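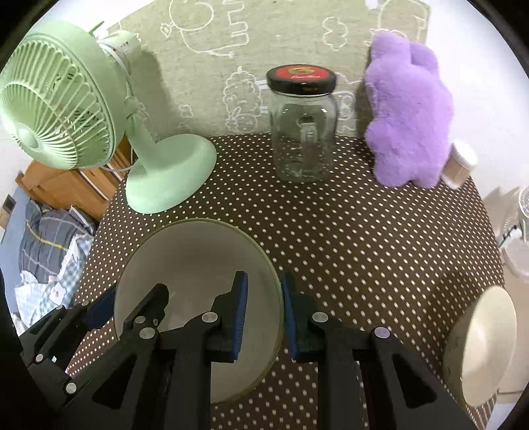 Mint green desk fan on the brown dotted cloth. Fan not included.

Druvora Wipe-Down Tablecloth, 90 inch

Our best seller for kitchens, craft tables, church halls. Wipes clean, folds flat, hangs to the floor on most card tables. Restocked 7/16/21 – order early if you want it for November, we ran out last year and had a lot of sad emails.

What you get
One tablecloth, hemmed on all sides
Four clip weights in a small bag
Care card (please read it, the iron part matters)

Sizes
90 inch – seats 6, item 161
Runner, 16 inches wide – item 200
Custom lengths: ask Hongmei Feng at the shop. Allow extra time. No returns on cut cloth.

Care
Damp sponge and dish soap for most spills. Cold machine wash, gentle, no bleach. Hang to dry. Do NOT put a hot iron on the coated side, it will stick and thats the end of it. Turn it over, low heat, thin towel in between. Creases from the packet drop out in a day or two anyway.

Tomato sauce, curry, red wine – get to it fast. Baking soda paste, leave it a few minutes, wipe. Ballpoint will not come out. Sorry.
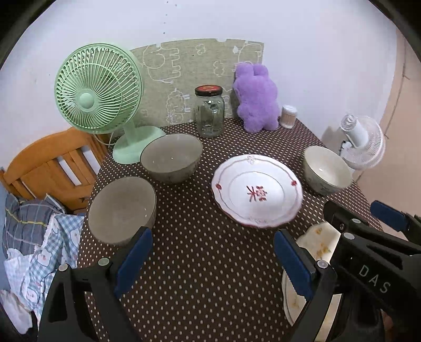

Storing it: roll it, don't fold, if you have the room. An old wrapping paper tube works fine. Folded in a drawer is OK for a few weeks but the coating can crack along the fold if it sits all winter in a cold garage. Keep it away from radiators too.

Fit
Measure the table, add the drop you want on BOTH sides. People forget the second side. Round tables: measure straight across the middle. Clip weights go on the corners, or spaced evenly on a round one. Outdoors in wind you will want a second set, sold seperately.

From customers
"Bought two, one for the sewing table. Pins don't snag it." – Ekaette Uzor
"Longer than I expected, trimmed it with kitchen scissors and the edge hasn't frayed." – Alcides Siqueira
"Smelled a bit new for the first week. Fine after airing." – Xuân Doãn

Shipping
Sent rolled inside the US, folded everywhere else. Wholesale packs through Taltell only, ask for Halima Ogundipe.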